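**Call for Participants: Folding and Storage of Household Textiles**

The Brarstead Institute for Home Practice invites applications from adults who wish to take part in a study of how people handle, fold and put away everyday fabrics. The study is conducted with the support of the Söderlund Fund and will open in August. A total of 23 places are available.

**Purpose of the study**

Most households have their own way of dealing with clean laundry, and few people have ever been asked to explain it. The study will record how participants approach small and medium-sized pieces of cloth, including printed cottons, pillowcases, napkins and scarves, when these are handed over in no particular order. The Institute is interested in the first moves: where a person takes hold of a bunched piece, how the corners are found, and at what point the cloth is considered flat enough to fold.

Patterned fabrics form a separate part of the work. A busy floral print may hide a crease or an edge that would be plain to see on a solid color, and the background against which the cloth lies may also matter.
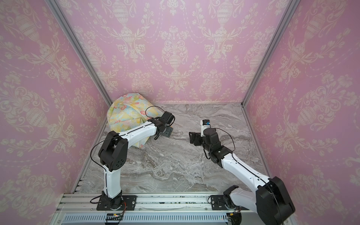
*Brarstead Household Bulletin, No. 7*

Participants will work with floral fabrics and with solid-colored fabrics of similar size. Both kinds will be presented crumpled. No ironing is involved, and there is no correct method; participants are asked to fold as they would at home.

**What participation involves**

Each participant will attend 2 sessions at the Institute's rooms in the Idgate Building. A session lasts some 4 hours, with a break for lunch. The first session is given to folding and stacking. The second concerns storage, and participants will be asked to arrange folded items on shelves and in drawers, then to talk through their choices in a short interview.

Participants will receive a fixed payment after each completed session. Travel costs within the county will be reimbursed on presentation of receipts.

**Who may apply**

Applicants must be 18 or older and able to stand or sit at a table for extended periods - chairs of adjustable height are provided. Experience in laundry, tailoring or hotel work is welcome but not required. Persons with a known sensitivity to laundry detergents should mention this in the application. Left-handed applicants are particularly encouraged to apply.

**How to apply**

Application forms may be collected from the front desk of the Idgate Building or requested by mail from the Study Office. Completed forms should be marked "Textiles" and returned to the same office. Applicants will be notified in writing whether or not a place can be offered.

Storage boxes and drawer inserts for the second session are supplied by Cliltent. The supplier has no access to participants' records.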